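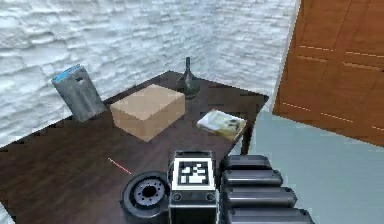

Renata Makowska wrote to us in May that she shouldn't have to ring reception to get a minibar full of spirits taken out of her room, and I've had her letter on my desk ever since.

So I'm very happy to tell you that Mazurek Hotels is taking alcohol out of all its minibars! We have 3,000 rooms, and the first 1,000 will be done by the end of the summer (my team are already moaning about the lifting).
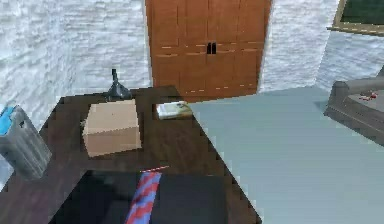
You'll find soft drinks, juice and proper milk for your tea instead — and the bars downstairs stay open as usual. We tried it at 4 hotels first and had 200 comment cards back, a few of them quite rude, most of them lovely.

Press questions to me, please, any time before 5pm.

Carol Fothergill, Guest Services, Mazurek Hotels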